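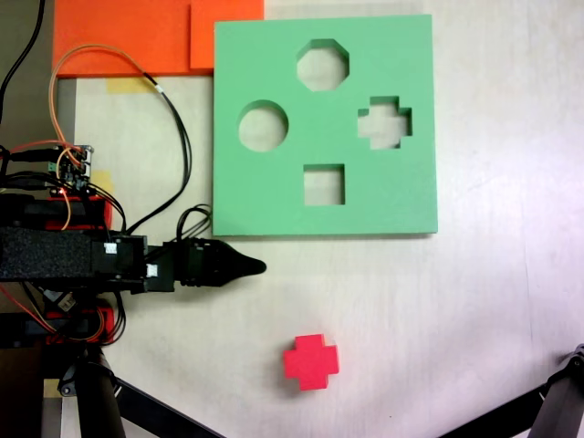
When does a young child start to sort by shape? Most begin between two and three years of age, and sorting by colour often comes a little later.

Course materials > Early Years Practice > Unit 2 > Handout: Play and early maths

Last updated November 21, 2022

1. Matching before naming
Children can match a shape well before they can say its name. Do not correct the name during play. Say it yourself and carry on. A board with a round hole and a cross-shaped one gives you plenty of words to use. 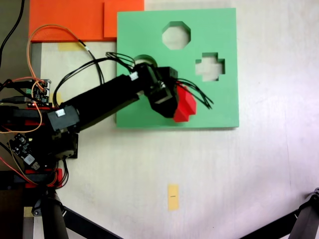
2. Turning and fitting
A child who pushes a piece at the wrong angle is still learning. Wait before helping. Khattak's notes from the Flestham nursery cover 26 children, and nearly all of them tried force first and turning second.

3. Recording what you see
Write down what the child did and said, with the time. Keep opinion for the last column. Bring one completed sheet to the seminar with Natsumi Sasaki. Sheets should cover 12 minutes of play.

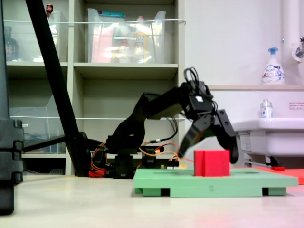 4. Reading
Unit reader, page 32 onwards. The section on block play is optional.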